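The Blocks

Last updated: March

The bin had come out of the Goicoechea warehouse, and it was older than anyone working in the shop. The floor of it was scratched gray and the walls leaned out toward the top. Tadeo Gallardo had eaten lunch beside it for most of a year and had never thought about it much until the week he was told to pick the blocks.

Lovodard made sets of building blocks for schools. The big ones were painted brick red and sold in canvas bags, and they had sold well for 22 years. Then a school in the valley sent back a whole order. The letter said the blocks did not stack true. A teacher had written it by hand and she was polite about it. She said the children had noticed first.

So the returned blocks had to be gone through. There were 3,000 of them on the shelves in the back, in boxes marked Carby, which was the name of the paint supplier and had nothing to do with what was in the boxes now. Ines from the office said to pull the bad ones and rebag the good ones. She did not say how to tell which was which.

Tadeo started with a steel square. He set a block on the table, held the square to the corner, and looked for light. If he saw light he put the block on the left. If he didn't, he put it on the right. After an hour he had a tall pile on the right and two blocks on the left, and the two on the left did not look any different to him when he picked them up again.

He tried stacking them. He built a tower as high as his chin and it stood up fine. He took it down and built it again in a different order and it leaned. He wrote the order on a piece of cardboard and then lost track of which block was which, all of them being red.

He rang his father that night. His father had laid floors for a living. He said a block could be square and still be wrong if the faces were not flat, and to put it down on something he trusted and push on the corners. Tadeo said he didn't have anything he trusted. His father said to find a piece of window glass.

In the morning he took the glass out of an old picture frame from the hallway and taped the edges. He laid it on the table. The first block sat on it without moving. The second one ticked. It was a small sound and he pressed the corner again to be sure. Tick. He turned it over and the other side was good.

After that it went faster. He worked with the radio off so he could hear.

By the middle of the afternoon he had the worst ones set aside, and he went over to the bin to look at the blocks there.
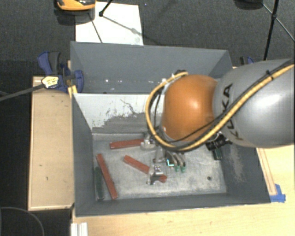

Leave those three where they are, Ines told him. She had come down with her coat on. She wanted to know how many bad ones there were so far, and whether it was the wood or the paint.

He said he thought it was the paint. On the ones that ticked, there was a thick place near one end, as if they had been laid down to dry too soon. He gave her one and she ran her thumb along it and said she couldn't feel anything. He told her to close her eyes. She closed them and did it again, slower.

"All right," she said.

"You could sand it off," he said. "You'd have to paint them over."

"How long for each one?"

He didn't know. He sanded one while she stood there and she looked at the clock on the wall. It took longer than either of them wanted. When he put it on the glass it lay still.

She said she would have to talk to Ovum, who owned the building and most of the company too, and that he should keep going until she came back. She took the block with her in her coat pocket. He could see the shape of it as she went up the stairs.

He did one more box before he quit. There were 17 bad ones in it. He wrote the number on the lid, swept the red dust off the table into his hand, and put the glass up on the high shelf where it wouldn't get broken.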